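Why do the last drops take so long?

Hello again! Last Tuesday my niece was trying to get the end of the vanilla flavouring out of its bottle for our biscuits, and she got so cross that she nearly threw it in the sink. So this week I want to talk about dropper bottles, and how such a tiny pointy top can be so clever and so annoying at the same time.

First, a drop. Water likes to stick to itself. All the teeny bits in it pull on their neighbours, and at the surface that pull makes a sort of stretchy skin. When liquid creeps out of a narrow tip, the skin holds it there like a little bag. More goes in, the bag gets fatter and heavier, and then plop! Off it falls, and the next one starts growing.

A narrow tip makes small drops and a wide one makes bigger drops. That's handy when a recipe wants three drops of something strong and you really don't want a whole spoonful (I once put far too much peppermint in a cake and we all had cold tongues until teatime).

Now for the squeezing. When you press a soft plastic bottle you make less room inside, so the air pushes on the liquid and the liquid goes out through the top. Let go and the sides spring back, and air gets sucked in to fill the space. You can sometimes hear it, a sort of tiny sniff.
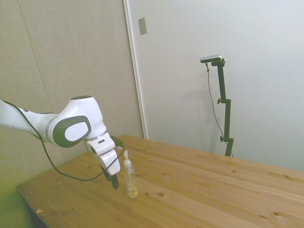 When a bottle is nearly empty, it's mostly full of air, and air is squashy! You squeeze, the air squashes up a bit, and the liquid gets less of a shove. Some of it is clinging to the sides as well. My trick is to turn the bottle upside down with the lid on, wait while I slowly count to 60, and only then take the lid off and squeeze gently.

You can try this with a clean, empty dropper bottle and some water. Ask a grown-up to find you one that's never had medicine or glue in it. Fill it right up and squeeze out ten drops on to a saucer. Then tip most of the water away and do it again. Which was easier? Rajkumari Rana wrote in to say she'd tried it with washing-up liquid mixed in and her drops came out smaller, so have a go at that too, and keep it away from your eyes.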